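Setting rules for hand-held gripper work on soft goods

The technical lead for the Kultum project writes rules for people who record household handling tasks with a hand-held gripper. The current rule sheet runs to 23 items and applies at two sites, Nukska and Roko. We spoke in May about what is in it and what was left out.

The first version, the lead says, was borrowed from rigid parts handling and had to be rewritten. "It told the operator to grip at the center of mass. A cloth has one, but it moves every time you touch it. We now say grip a fold, with both fingertips in contact before the lift starts."

Closing speed is not specified. The sheet limits the pause instead: 500 milliseconds between contact and lift, measured from the recording. Anything longer is kept but tagged. "A hesitation is valid data. It should not be filed with the clean grasps."

Printed backgrounds are allowed. An earlier draft called for plain surfaces only, and the lead removed that line after a review by Kröger, the contractor that audits the recordings. "Homes have patterned bedding. If the print shows beside the object, leave it. Do not smooth the bed and do not pick a different pillow."

Fingertip inspection is done at the start of a shift and again after 2 hours. The check covers pivot pins, linkage play and lint on the tips - lint being the usual fault with brushed fabrics. A tool that fails is withdrawn for the day.

The audit set stands at 755 recordings. Most rejections concern labels. Operators wrote "towel", "cloth" and "garment" for the same item, so the sheet now requires the most general term unless the item has been unfolded on record.

Asked whether the rules could become a published standard, the lead was cautious. "The grip clauses, perhaps. The labeling clauses change too often."

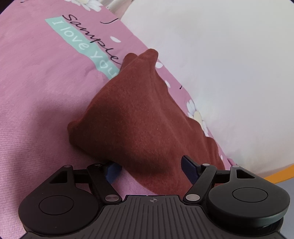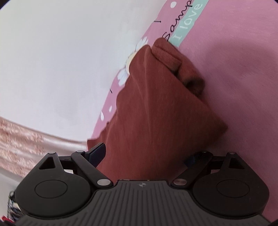
Gripper fingertips against a folded cloth on pink printed fabric, both views.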